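Benden Toy Library
Thread: Sorting the shared toy trays (1/7)

The Benden Toy Library is pleased to share its procedure for sorting mixed toys before they return to the shelves. The collection now holds 2,252 items, and small toys account for most of the sorting work. 2024-08-07

2/7
Each session begins with a mixed tray on a cloth-covered table, placed beside the colored boxes with round openings. Balls, rope toys, blocks and fabric items start out together. 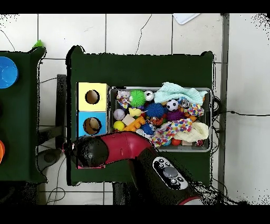

3/7 SPIKY BALLS AND SPORTS BALLS
Spiky balls are to be kept apart from tennis balls, baseballs and soccer balls. Members borrowing for children under two should ask the desk for the larger sizes only.

4/7
Cloths and towels are lifted out first and shaken over the table. Small toys are easily missed in the folds. Oddur Holst, who oversees the Ilmont branch, asks that fabric pieces be laid flat

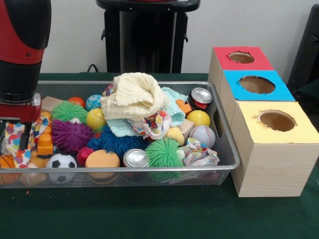
and checked on both sides before they are placed in the laundry bag. Items with open seams go to the repair shelf.

5/7
Each box takes one kind of toy. Please do not force an item through the opening. Anything too large is set aside for the open shelves.

6/7
The same order of work applies at both branches:
Fabric
Balls
Blocks and bricks
Ducks, dolls and other figures

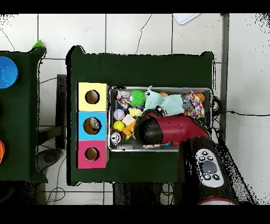
Mixed tray and colored boxes at the sorting table, Benden.

7/7
Questions about sorting or repairs may be directed to Dwynwen Gwynne at the Benden desk. Printed copies of the procedure are available at both branches.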